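## 4. Running the Open Day Demonstration

Revised Tuesday, April 26, 2022. Replaces the April draft handed out at Palska.

Read this section before the doors open. It covers the Pretik tabletop arm and the box task. For the walking tour of the Godel hall, see section 5.

### 4.1 Before visitors arrive

1. Check that the mounting plank is clamped to the table. Push on the base of the arm with one hand. If the plank moves, tighten the clamps and push again.
2. Look over the wires along the outside of the arm. They need some slack at each joint. A wire that goes tight when the arm is stretched out will pull loose during the day.
3. Plug in the power supply, then the control cable. Do them in that order.
4. Start the Tjoa control program and choose **Home**. Wait until the arm stops moving.
5. Run the full cycle 2 times with nobody at the table.

**Note:** The arm can drift a little as the servos warm up. If the gripper starts to touch the rim of the hole, stop and home the arm again before the next group.

### 4.2 Setting up the box

1. Put the box in front of the plank, with the hole within reach of the gripper.
2. Lower the gripper by hand with the motors off. It should go into the hole without touching the sides. Shift the box, not the arm, until it does.
3. Lay the marked sheets on top of the box. They may overlap the edges but must stay clear of the hole.
4. Set the wooden disc on the box beside the hole, with its cord loop standing up. Turn it so that the label with the red X can be seen.
5. Switch the motors on and home the arm.

**Caution:** Keep fingers out of the hole whenever the motors are on. The gripper is small, but it closes without warning and can pinch.

### 4.3 Running a session

Each group gets 9 minutes at the table. Keep the talk short and let the arm do most of the work.

1. Ask visitors to stand behind the floor line. Small children may stand in front of the adults, still behind the line.
2. Say what the arm is going to do, then press **Start**.
3. Stay quiet while the gripper goes down into the box. People like to watch this part, and questions are easier to hear once the arm is back up. 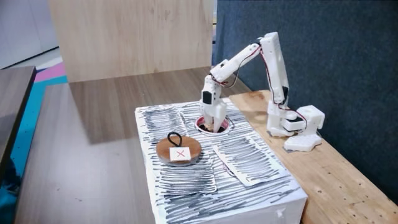 4. If the gripper comes up empty, let the program try again. After 2 failed tries in a row, press **Stop** and go back to 4.2, step 2.
5. When the cycle ends, press **Home** and take questions.

### 4.4 Stopping and packing up

Press **Stop** at any time to hold the arm where it is. The red switch on the power supply cuts the motors completely, and the arm will drop. Support the forearm with your free hand before you use it.

Leave the arm off for 30 minutes after the last group before you put the cover on. Store the sheets flat and keep the disc with them. Write any faults in the Pretik log, including ones that cleared up after homing.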